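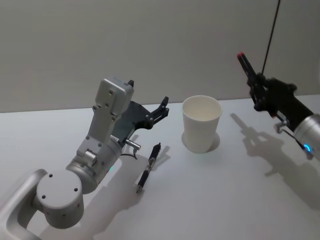
How Do You Teach a Robot to Put a Pen in a Cup?

Putting a pen in a cup takes you a second or two. You don't think about it. A robot has to be taught, and one common way to teach it is to do the job through the robot, over and over, while a computer keeps a record.

A robot arm has joints, much like your shoulder, elbow and wrist. Each joint has a motor that turns it. To put a pen in a cup, all the motors have to turn by the right amount at the right time. Writing out every one of those turns would take a very long time, and if the cup moved a little, the list would be wrong.

So people show the robot instead. There are two main ways.

Teaching by hand

The teacher holds the robot's arm and moves it. The motors go easy, so the arm can be pushed around like the arm of a desk lamp. Sensors in the joints measure every bend.

Teaching by remote control

The teacher stays away from the arm and uses a controller. At the Nemura lab in Trirkasberg, the controller is a pair of small arms called the Joltby. When the teacher moves the left Joltby arm, the robot's left arm copies it. The right one works the same way. Remote control is handy for jobs with two arms, because one person can steer both at once.

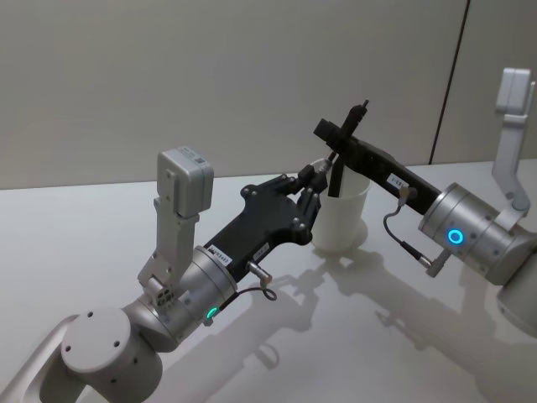

Both grippers are close to the cup. The right one holds a black tool with its lower end in the cup.

Look for the gray boxes standing up on brackets above the wrists. They are cameras. The computer saves what the cameras see along with how the joints move. It needs both — the pictures tell it where the cup is, and the joint numbers tell it what the arm did about it.

One full try at the job is called a demonstration. The Nemura team saves 60 pictures every second during each one.

Why so many tries?

One demonstration is not enough. If the robot only ever saw the cup in one spot, it might reach for that spot even after the cup was moved. Teachers shift the cup and the pen a little each time.

For the cup job, the team recorded 2,000 demonstrations. Some had mistakes in them, such as a dropped pen, and those were taken out. That left 1,910 to learn from.
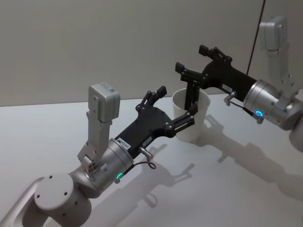 A finger of the right gripper is inside the paper cup. The left gripper reaches toward the outside.

Then the robot practices

A computer program called Tawfik studies the saved demonstrations and looks for patterns. After that, the robot tries the job with no one at the controls. When it goes wrong, the teachers record more demonstrations of the part it finds hard.

Words to know

Gripper: the part of a robot that holds things, like a hand.
Joint: a place where an arm bends or turns.
Sensor: a part that measures something.
Demonstration: one recorded try at a job, done by a person through the robot.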